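Gima opens noodle-sorting tables at Flikent community pantry

FLIKENT, April. Gima, the food distribution nonprofit that supplies pantries across the Henriques district, has changed the way it handles donated instant noodles at its Flikent site. Packets that used to be put on the shelf in the order they came through the door are now sorted by color of wrapper before they are shelved or packed into household bags.

The change is the first part of Drarico, a program meant to make small dry goods easier to find, count and hand out. It covers instant noodles, soup mixes and single-serve oatmeal. Noodles were chosen to go first because they are the item the pantry receives most often and the one visitors ask for by flavor.

Under the old system, a visitor who did not eat beef or shrimp had to look through a mixed bin to find something suitable. Staff packing bags for home delivery had the same problem. In a trial at the Flikent site, the pantry packed 300 household bags using the new method. Packing time for a shelf-stable bag went from 11 minutes to under eight. 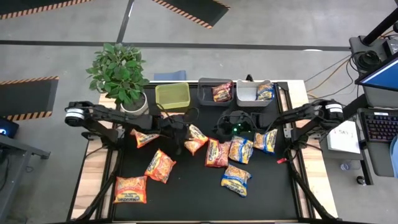 By the Gima Communications Office
Flikent

The method uses ordinary bins and baskets set in a row along the back of a work table. Loose packets are spread out on the table in front of them. Red wrappers go in one container and blue in another, and an open mesh basket can take whichever color has come in heaviest that day. Maruchan ramen in red, orange and blue wrappers was among the first stock to be sorted this way.

Wrapper color is only a first sort. Two flavors from the same maker can come in similar colors, and different makers use the same color for different things. Once a bin is full, the packets are checked by label, grouped by flavor and marked with a shelf card. The card shows the flavor, the main allergens and the earliest best-by date in the group.

Packets with torn or open wrappers are taken out at the table and are not given to visitors. A wrapper that is creased but still sealed is kept. Multi-packs are opened and sorted as single packets unless a household of four or more has asked for a full pack.

The Flikent pantry has 40 bins for the program, bought with part of its equipment budget for the year. They are washed at the end of each shift and stacked under the tables. No new shelving was needed.

Visitors will see the difference at the dry goods counter, where noodles are now set out by flavor with the cards facing forward. Each household may choose up to six packets per visit, in any mix. Home delivery customers can list two flavors they prefer and any they want left out, using the form that comes in the bag.

Gima plans to bring the program to its other pantries in the Henriques district after the summer. Soup mixes will be added at Flikent first, followed by oatmeal.

Donations of sealed instant noodles in any flavor are accepted at the side entrance of the Flikent pantry from 9 a.m. to 3 p.m. on days the pantry is open. Donors bringing more than 50 packets are asked to call ahead so that a table can be cleared. Donors do not need to sort packets before bringing them in.

About Gima
Gima collects and distributes dry and canned food to neighborhood pantries in the Henriques district. Its Flikent site includes a walk-in pantry, a packing room and a home delivery service.

Media inquiries: Gima Communications Office, Flikent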